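29 December 2020

Too hot to do anything useful before lunch, so of course I spent the whole morning thinking about the table. It's been in the workroom since November and I still get a little thrill walking in and seeing that big slab of reddish-brown. I paid $300 for it at the Bistmont clearance (they wanted $500, and I stood there looking sad until they didn't) and it's the best thing I own, fridge included.

The room around it is another story. I swore I'd have it sorted by Christmas and it's still boxes, cords, more boxes, a thing I was going to sell, a thing I was going to fix. I've decided I don't mind as long as the wood itself gets looked after. The bloke at Ultitz says to feed it every few months with the Merance oil, the one in the green tin, and to go with the grain and not be stingy. I was stingy the first time. You can tell, there's a dull bit near my end and it bugs me every time I sit down.

Other thing on my mind was stripes. I've been wanting to sew the striped shirt from the Benítez pattern since forever, and I finally counted up what it needs. Matching stripes across a button band is going to send me round the bend! But I've been looking at stripes all week, on tea towels and cushions and other people, and I'm pretty sure I want them thin, on white, and wide apart enough that a small wobble won't show. Dark blue or a rusty sort of red, can't choose. Rusty red would look gorgeous with the table, and I realise that's a mad reason to pick a shirt colour.

Had a mango over the sink for lunch. Then a long lie down with the fan on my feet.

Did a bit in the workroom after that. Flattened five boxes for the recycling, found the good scissors, lost the good scissors again. Also found my old savings tin and tipped it out, $8.64 in silver and coppers, some of it so old I doubt the shop would take it. Back in the tin it went.

Sticking these in while I remember. Stripes in the first three, and that lovely brown wood in the first, second and last.
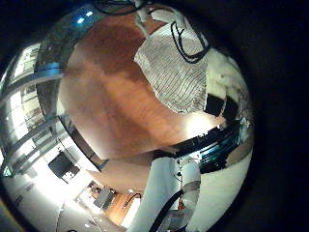
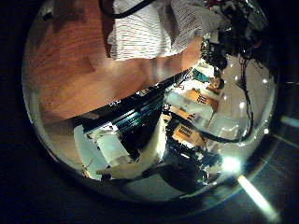
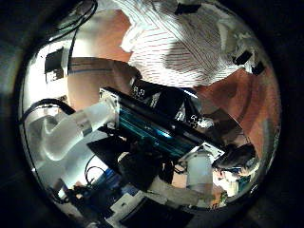
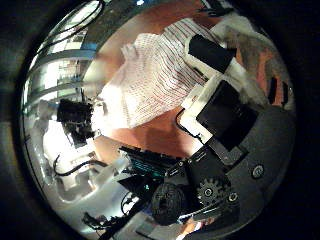 ## For tomorrow

- ring Ultitz and ask if they're open before New Year, and get another tin of the Merance
- old singlets for rags, bottom drawer
- untangle at least one lot of black cords, label them this time
- decide: blue or rusty red (if still stuck by tea, blue)
- interfacing, white thread, seven buttons
- scissors!!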